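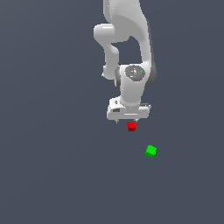

Simulator render, cube task. Red cube is the one to be picked, green is the target.

Grasp success drops when the green cube is close to the red one

Posted by dekex_sim, 3rd February
Tags: simulation, grasping, student project

Third-year project, stacking task in simulation. One arm, parallel-jaw gripper, two cubes, plain grey background. The policy outputs a change in gripper position plus an open/close value. The reward is our own and has 4 terms: reach, grasp, lift, align.

Trained in January with the cubes spawned well apart, and the grasp part was fine. I have since let both cubes spawn anywhere in the workspace. Of 2,846 evaluation episodes, 2,464 end with the red cube grasped. Nearly all the failures I have opened have the green cube near the red one at spawn. The fingers come down, one clips the green cube, and the arm sits there until the episode times out at 200 steps.

I have tried a larger reach weight and a lower learning rate. Neither changed the failure rate by anything I would call a difference. The observation includes both cube positions and the gripper position. Is this a reward problem or an observation problem?

Pokton
Observation, most likely. You list positions but no orientations. If the cubes spawn with random yaw, the policy can't tell where the corners are, and a corner sticks out further from the centre than a face does. With the cubes well apart that costs you nothing. With them close together it decides whether the finger fits.

Check the action space as well. If it is position only, the gripper yaw is fixed and some of those spawns have no valid approach at all. Work out how many before you retrain anything. For each failed episode, take the spawn poses, place the open fingers at the grasp pose and run a collision check against the green cube. If most of them collide, your ceiling is set by the action space and no reward will shift it.

Then, in this order:
1. Add yaw for both cubes to the observation, as sine and cosine. Raw angle has a jump in it.
2. Add gripper yaw to the action and to the observation.
3. Fine-tune from the January weights only if your code lets you pad the input layer. Otherwise start again.

The timeout behaviour is a separate matter. Once a finger is resting on the green cube the reach term is near its maximum, so the policy is paid to stay put. A small penalty per step usually clears it.

skarska
had the same thing, I just set a minimum distance between the cubes at spawn and it went away. depends if your marker cares

Chuang
The minimum distance is acceptable if it is stated in the report. It doesn't fix the policy.

Agree with Pokton on yaw. I would also log finger contact with the green cube as its own metric. Total reward will hide it.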